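March 15, 2018. Bench log, back room, Penry bldg

Started late, key to the back room was with Hiếu again. In by nine thirty.

Main job today was the table. Tươi wanted the white top clear enough to lay a full sheet of paper down and work on it, and it hasn't been clear since January. Moved the two drawer units to the window side, wiped down with the citrus stuff (leaves streaks, use the alcohol next time, less of it). One gouge near the front left corner, filled it, sanded, still feel it with a thumbnail. Fine under paper.

Paper. Tried the roll first. Roll paper curls no matter what, even after a night under the big catalogs. Gave up on it. The folded sheets from Asdale are better, heavier, bright white, lie down by themselves in an hour or so. Only problem is the fold. Thu ironed one on low with a dish towel over it and the crease got lighter but did not go. Second one she skipped the towel and it yellowed a little at the edge. Towel is not optional. Put sheets down crease running front to back, that way at least everyone measures from the same line.

No tape on the paper yet. Masking tape lifted the surface when I tested a corner. Will ask Uliana if she has any of the low tack left over from the Miltden job.

Blocks. The green ones are the keepers I think. Green reads well against the white from anywhere in the room, even with blinds half down. Yellow washes out under the ceiling lights, I could hardly find the edge of it from my stool. Red is ok, not great late in the day. Blue ones still in the post.

The holes in the block sides: drilled on the press with the stop set, not by hand. The ones I did by hand in January wander. Keep the bit at the slow belt setting or the edge chips. Deburr by hand with the countersink, a half turn, no more. Tài says leave them sharp, I say no, they catch on the paper and drag fibers up. 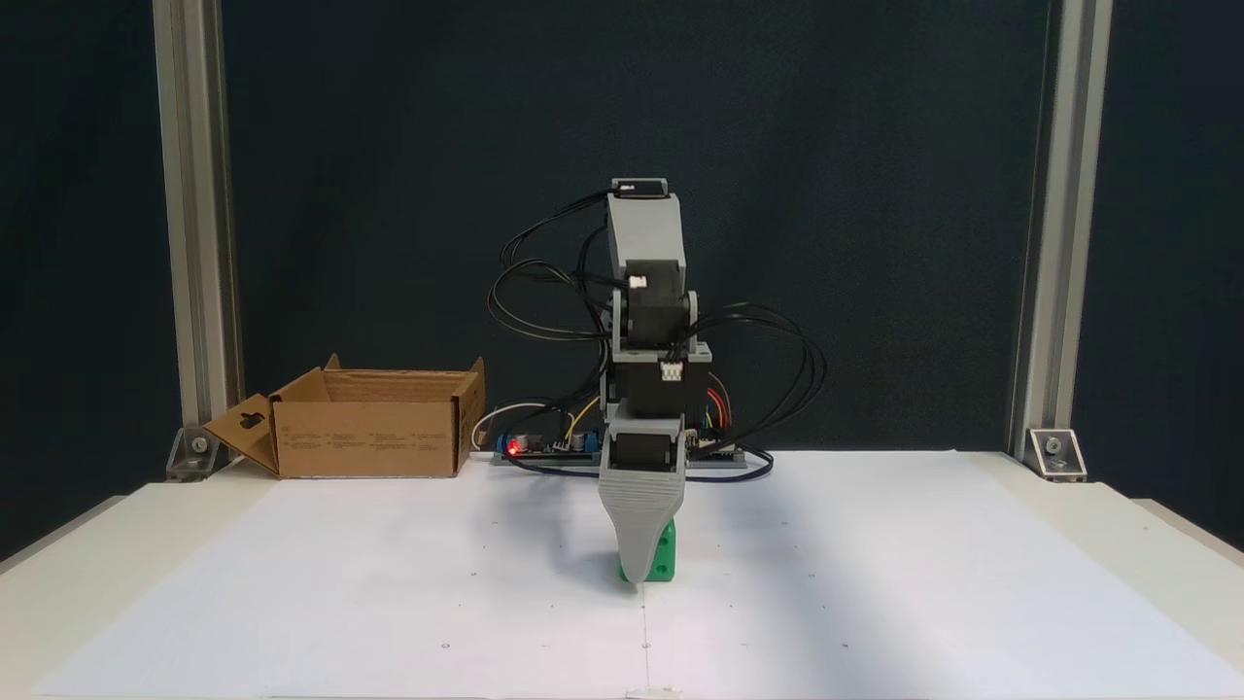

Edges too. A block with a proud edge rocks, you don't see it but put a fingernail on the top corner and it clicks. Run all six faces over the 400 grit on the glass plate, figure eights, turn the block every few strokes. Takes forever. Did 2 before lunch and my wrist was done. Hiếu says use the belt sander, Hiếu can redo them when they come out wedge shaped.

Cardboard. We have far too much. Rule as of now: one open box stays on the table for blocks, one with handle holes so it can be carried to the sink, everything else gets flattened and goes down to the cage. Flaps folded OUT, please. Folded in they spring up and knock your hand when you reach for something. If the box says which way up on the front panel then keep it that way up, the bottoms on those are only glued.

Wires, usual nag. Jumper leads go back in the drawer by color when you're done, reds and oranges are always the ones missing. Tài found a handful in the coffee drawer. Not kidding. Long black leads hang on the pegs, do not wind them tight around your hand, they break inside near the plug and then we spend an afternoon wiggling things.

Light. Window side gives a long hard shadow after two o'clock, blinds down fixes most of it. Ceiling tubes alone give a soft one. I prefer the tubes. Left the desk lamp off all day and did not miss it.

Specks on paper: blow them off, dont wipe. Wiping smears graphite and then it's a gray patch forever. I ruined one sheet like that around eleven, turned it over and used the back.

Orders, to go out tomorrow:
paper, heavy, folded, same as last (Asdale)
400 grit wet and dry
low tack tape if Uliana has none
small brush, soft, for the specks
countersink, ours is blunt

Nirnov invoice came, 1,789, looks right but the shipping line is in there twice?? Thu checking. Don't pay untill she says so.

Left to do: re-drill the January blocks or bin them. I vote bin. Label the drawers properly. Second coat of filler on the gouge. Somebody took the steel rule, the long one, it lives on the hook by the door, please put it back.

Locked up ten past six. Key is in the tin, not with Hiếu.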